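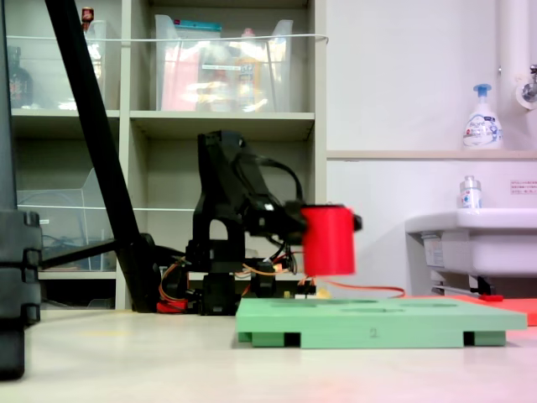

Shape boards: notes on fit, storage and the green one

I have been sorting out the shape boards again. The shelf had reached the point where boards were stacked on boards, and every time I wanted the bottom one I had to lift four others. What follows is mostly for my own reference, but Karabo Matlala asked me to write down how I check them, so it may be of use to somebody else with a shelf in the same condition.

A shape board is a simple object. It has a top surface with recesses and a set of pieces that are supposed to sit in them. Whether it is any good depends on clearance, meaning the gap between the piece and the wall of the recess. Too little and a piece binds when it goes in at a slight angle. Too much and it rattles, and a piece for one recess will settle into another without complaint. I like a gap that lets a cylinder drop under its own weight when it is straight and stop when it is tilted.

The green board is the one I use most. It stands on small feet, so you can get your fingertips under the front edge to pick it up. Boards that sit flush have to be slid to the edge of the table first, and pieces fall off while you do it. The recesses are shallow, round ones and oval ones, and the front carries a small 2. I file by that number now. I used to file by color, which worked until I owned a second green.

Shallow recesses have one drawback. A piece can look seated when it is resting on the rim, and you only find out when you move the board. My test is to press lightly on one side of the top face. If the opposite side lifts, it isn't in.

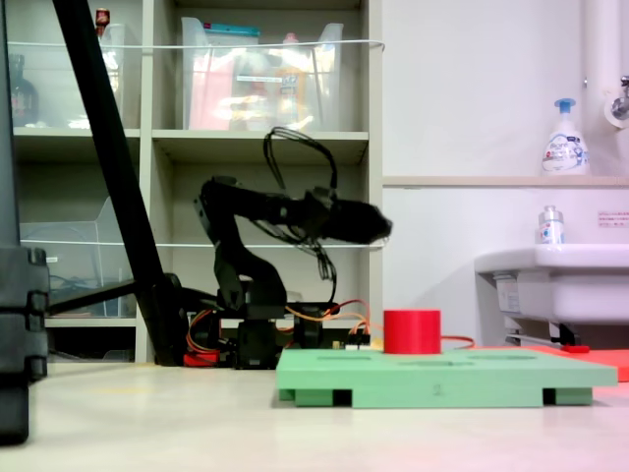 Red cylinder on the green board, red-orange mat partly behind.

The red cylinder is the piece I reach for when checking a board. It is short and wide with a flat top, so it stands by itself wherever you put it and any tilt shows up against the surface. Tall pieces fall over and tell you very little.

Cleaning: a damp cloth, then a dry one, and a cotton swab for the recesses. I tried a spray called Fluvura last September. It left a film that made everything slightly tacky, and the film took longer to remove than the dust would have. The rest of the bottle is under the sink. A soft brush from Honik does the gaps between the feet — more lint collects there than you would expect.

Sanding: I have only had to do this once, on a secondhand board from the Nuvthorpe swap table. The oval piece stuck every time. I started with 100 grit, which was too coarse and left marks, and finished with 200. Sand the piece and leave the recess alone. A piece can be replaced, and a recess that has been opened up stays that way.

Storage, as of 27th March:

Boards go upright, feet facing left, lowest number at the left end. Pieces go in a bag with the board's number on it, and the bag goes in front of its board. Anything without a number goes in the Ng box, so called for the name printed on the lid. I have 44 pieces in there at present, 18 of which belong to boards I no longer own. I am keeping them for now.

Still to do: new labels for the bags, since the marker has rubbed off most of them, and a divider to keep the end board from leaning. Karabo has some thin plywood left over and says I can have it if I pick it up.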